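Greylisting on a small mail server, one year in

I run mail for one small domain on a rented virtual machine in Flokerdale. It has 16 mailboxes, most of them belonging to relatives, plus a handful of aliases that forward elsewhere. Last May I turned greylisting back on after several years without it. These are my notes on what changed, mostly so that I can find them again.

For anyone who has not used it: the server answers the first delivery attempt from an unknown sender with a temporary failure, a 451, and remembers the combination of sending network, envelope sender and recipient. A real mail server queues the message and tries again. A lot of bulk spam software does not. When the retry comes in after the minimum delay, the message is accepted and the combination goes on a list of known good ones.

My minimum delay is 600 seconds. I tried shorter values and saw no difference in what was blocked, but I also saw no complaints at 600, so it stayed. The retry window closes after 4 hours by default in the package I use, and that was the first thing I had to change. 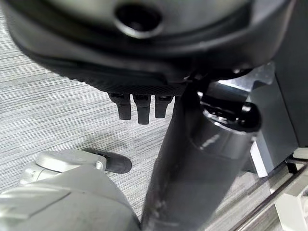
The retry window matters more than the delay. Large senders queue on one host and retry from another, and if the second host is in a different network the greylist sees a stranger and starts over. With bad luck a message goes through this several times and the window expires before any host has tried twice. Matching on the network instead of the single address fixes most of it. The keys in my table sit side by side like the three short black tabs under that gray housing: network, sender, recipient, and I ended up shortening only the first. The sender key I left alone, although I do strip the variable part of mailing list return paths, or every issue of a newsletter counts as a new correspondent.

Results by category

Over the year the log shows 3512 deferred combinations that never came back. I went through a sample by hand. Most were the usual one-line messages with a zipped attachment, the display name and the address having nothing to do with each other. The next largest group was fake invoices with a subject like "Re: Kinnear order", sent to addresses that have never existed here. I log the recipient even when it is invalid, and the invalid ones are useful. They show which old list the sender bought.

Two of the dead aliases on that list were only ever given to one place, a parts shop called Pundico that closed its site years ago. Mail to those aliases now goes straight to a trap, and any network that hits it gets the long delay on everything else for a day.

What greylisting does not touch is spam sent through hacked accounts at real providers. Those servers retry correctly and on time. Their mail passes the greylist, passes SPF, often passes DKIM, and has to be caught by content rules or by the person reading it. The share of this kind has gone up on my server – or the share of the other kind has gone down, and the log cannot tell me which.

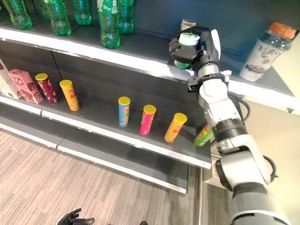

The one-time code problem

Login codes are the real cost. A code that expires in ten minutes is useless when the message carrying it is held for at least that long. I keep a whitelist of sender networks for this and add to it when somebody complains. It is a text file, sorted by domain, with a comment on each line saying who asked. Publishing networks through SPF makes the job easier, and I have a small script that expands those records every night and rewrites the file. If a lookup fails the script keeps the old entry. The first version did not, and one night of bad DNS emptied the list.

The registrar I use, Trurero, sends confirmation mail from a host that is not in its own SPF record. I wrote to them and got a ticket number. For now it has a manual entry.

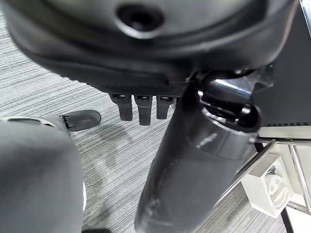
Inmaculada Cantero wrote to me that she dropped greylisting altogether and moved the delay to the greeting banner instead. Her server waits before saying hello, and any client that talks first is disconnected. She gets most of the same effect, she says, and login codes arrive with only a few seconds added. Her one warning was about connection limits, as every waiting client holds a slot open.

I have the banner delay running on the secondary now, in log-only mode. The greylist stays on the primary until I have enough entries to compare. The config for both is the stock one apart from the changes above, and the nightly script is short enough that I will paste it in the next post once I have taken the hostnames out.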